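Clisten Community Stores
February 8, 2023

The packing area at our Kvam depot has reopened. Residents and partner groups may again book a table for sorting and boxing donated household goods.

In August we sent out 513 boxes. Stellan Lindqvist, who manages the depot, has asked that we plan for more than 2,547 this year. The layout has been changed with that figure in mind.

Gloves are to be worn at the tables at all times. Knit gloves are acceptable for cardboard and paper. Please bring your own pair where possible.

Each box must carry a label on one long side. Boxes without a label will be held for 3 days and then unpacked.

Walkways beside the racks must be kept clear. Goods may not be left on the floor overnight, whatever their size or colour.

Bookings are limited to six people per table. Requests should be sent to Lovisa Blomqvist at the Kvam office.

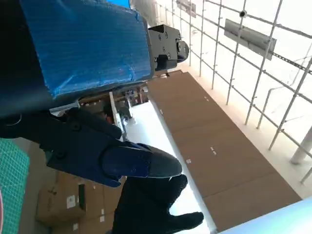
Tables may be booked for a morning or an afternoon. Cancellations require one day's notice.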